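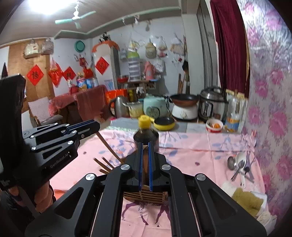

Home Projects Reports Build log Links

Two-hand gripper build, project report
Yufang Meng, Namard workshop course, second term

What I set out to do

Collect table-tidying demos with a pair of hand-held grippers in a normal home, then train a small policy and run it on the Hesten arm I have clamped to a bench in the shared workshop. Home half = data. Workshop half = arm, wiring, lots of re-printing. Budget was tight so I bought almost nothing new apart from bolts and the motor driver.

Why a home table and not the bench. Bench is too clean. First try in December was all on the bench, plain gray top, one object at a time, and the policy fell apart the moment anyone put a patterned cloth down. So for the second round I wanted a real dining table with kitchen stuff behind it. The chopstick holder became the main object. Slats on the front, chopsticks sticking out the top, easy to knock over. Good test.

Task list for each take
- close on the holder, lift, put down
- move a spoon, either hand
- one hand holds, other hand moves something
- folded cloth, pick up by the corner (hard!)

Recording

1287 takes kept after sorting. Threw out 130, mostly takes where the fingers never closed all the way or I started talking to someone and stopped halfway. Naming the files by hand was a mistake, use a script from day one. I lost a whole evening to it.

Each take is short, 40 seconds max. Longer ones got sloppy near the end. 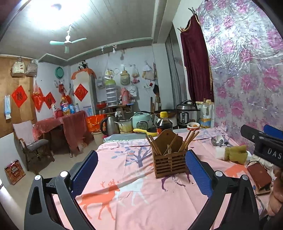
Pads matter more than I expected. The arm's own fingers were bare printed plastic at first and the holder slid straight out on every lift. Glued on some soft pad from the Cladport scrap bin and the slipping mostly stopped. Glue let go after a few days, redid it with screws from the back. Should of done that first.

Also the gap between the fingers. On the arm it opened less wide than the hand-held ones, so anything the policy learned about a wide approach just bumped the side of the holder. Re-cut the linkage 2 times. Second version is okay, still has some play in it.

Arm side

Driver board sits in a printed case under the bench. Power supply is loud. I run the policy on the Qian laptop, the old one, and it can barely keep up, so the arm moves in little steps instead of smooth. Tried dropping the picture size, helped a bit. Tried dropping it more and it stopped finding spoons.

What works: holder, most of the time, if it's upright and not right at the table edge. Spoons if they lie apart. Crossed spoons no, it grabs both or neither.

What doesnt: cloth. It pinches the top layer and the rest unfolds. I think I need more takes starting from different folds, mine were all folded the same lazy way. Also two-hand takes are not used at all yet, I only have one arm so I train on one side of each take and ignore the other.

Left to do
- second arm, or borrow time on one
- emergency stop button that isn't the power strip
- re-record cloth takes
- write up the calibration steps, right now they're on the back of a parts list
- tidy the cables before someone trips

Files and the part drawings are in the course folder under my name. Ask before you print the linkage, the drawing in there is still the old one and the holes are too tight.

Last updated: December
Contact: Yufang Meng, Namard workshop | Back to top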